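Subject: Re: [home-machines] Are they any use around the house yet?
From: Kelly Fontes
To: home-machines list

Hi Murdo, hi everybody,

I've been meaning to answer this since before supper and kept getting called away, so forgive me if Nantana or Da-eun has already covered half of it by the time it reaches you.

Murdo Galbraith wrote:
> My sister has asked me whether she should hold off on hiring help
> and wait for one of these two-armed machines to do the housework.
> She has stairs, a bad shoulder and 3 grandchildren who leave things
> on the floor. I told her to wait a year. Tainá told me I was being
> silly. Who is right? And what would it do first, if it did anything?
> Laundry? Dishes? I'd settle for picking up toys.

I'm afraid I'm with Tainá on this one. Tell your sister to hire the help, and to hire somebody she likes having coffee with!

That said, I don't want to sound gloomy, because I've been pleasantly surprised this winter. What I'd look at first is carrying, the plain business of getting hold of a plastic basket by both ends and lifting it without tipping it. It sounds like nothing at all when you or I do it. But the two arms have to agree with each other the whole way, and if one comes up a little early the rim bends or the thing twists right out of the fingers. Thin plastic is worse than a wooden box for this, I think, and a basket with slots in the sides gives a bit wherever you squeeze it.

Back in December I sat in on an afternoon of this at Sereck, over in Ellcombe, and kept a tally on the back of an envelope (old habit from the shop floor). 23 lifts, four drops. Now, four drops is fine if you're moving clothespins. I wouldn't hand it my mother's teacups, and I certainly wouldn't send it up the stairs with anything.

Toys are a harder question than they look, Murdo, for the simple reason that every one of them is a different shape and half of them are under the couch. Sorting them into a basket on a flat table – yes, slowly. Finding them – no, not that I've seen. Folding I'll leave to Da-eun, who has far more patience with towels than I do.

So for a clear table and one basket with two good ends to hold, I'd say we're nearly there. 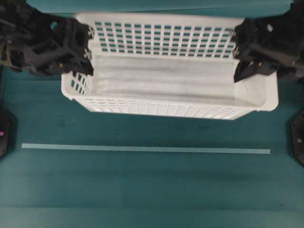 For a house with grandchildren in it, I'd give it a good deal longer than your year, and I'd keep paying the helper in the meantime. Do let us know what your sister decides, and give her shoulder my best.

Warmly,
Kelly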